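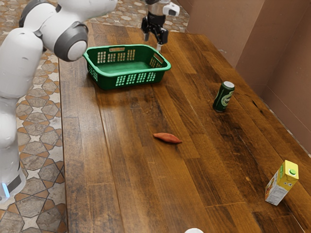
Should a store let us buy one onion?

I think every store should, and at the same price per pound as the bag. I have believed this since I moved to Tellen and began to cook for one person.

In my first month here I bought onions in a bag of seven, because the big supermarket at the end of Abreu Street did not sell them in another way. I used three. The others became soft in the cupboard and I threw them out with a bad feeling, for I was raised by a grandmother who made soup from the outside leaves of the cabbage. The next week I bought the same bag again. What else could I do?

People tell me that this is a small problem. They have families, and in a family a bag of carrots is gone in two days. I understand this. But on my stairs there are nine doors, and behind five of them lives one person alone. For us the bag is a kind of tax. We pay for food which we do not eat, and afterward we carry it down to the garbage.

The store has its arguments, and I want to be fair to them. I wrote a letter to Clesero, the company that owns the supermarket, and they answered me politely. They say that a bag is faster at the register, that customers squeeze the loose tomatoes and leave them damaged, and that a label on a bag can carry the date and the country. All this I can believe. Still, it is strange to me that the loose pepper, when they have it, costs almost double. If the bag saves them work, make it a little cheaper. Double is a punishment.
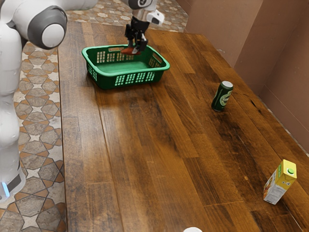

Long wooden table, green plastic basket.

My neighbor Tomás Carrilho does not agree with me, and we have discussed it many evenings. He says I should simply learn to plan. Chop the onions, freeze them, cook on one day for the whole week. He does this himself and he eats very well. I tried it in April. I had a freezer full of small boxes, and by the fourth evening of the same stew I was so tired of it that I went out for a sandwich. Planning is a good thing -- I don't laugh at it -- but I don't want that my supper is decided by the size of a bag.

There is a small grocery on the other side of the river, Tanitz, where everything stands in open crates and you may take 800 grams of potatoes or only one. The owner weighs it and writes the price by hand. I go there now, although it is 30 minutes on foot. Last week I came home with two carrots, a leek and a handful of beans, and I paid less than for one bag at the supermarket. I also spoke with three people while I waited, and one of them explained to me how to cook the leek in butter with a lid on.

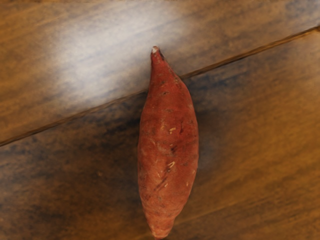
Is it not cheaper, in the end, to buy the large bag?

Per pound it is often cheaper. Per meal, for a person alone, I doubt it very much, and I would ask each reader to look in the cupboard before answering me.

I do not ask for a law. I ask that the supermarket on Abreu Street puts one scale and one row of open crates next to the bags, at an honest price, and keeps them there through a whole winter. Then we will see who uses them. I will be there with my own cloth bag, probably buying one onion.

Contact the editors | Copyright Tellen Neighborhood Pages | Back to top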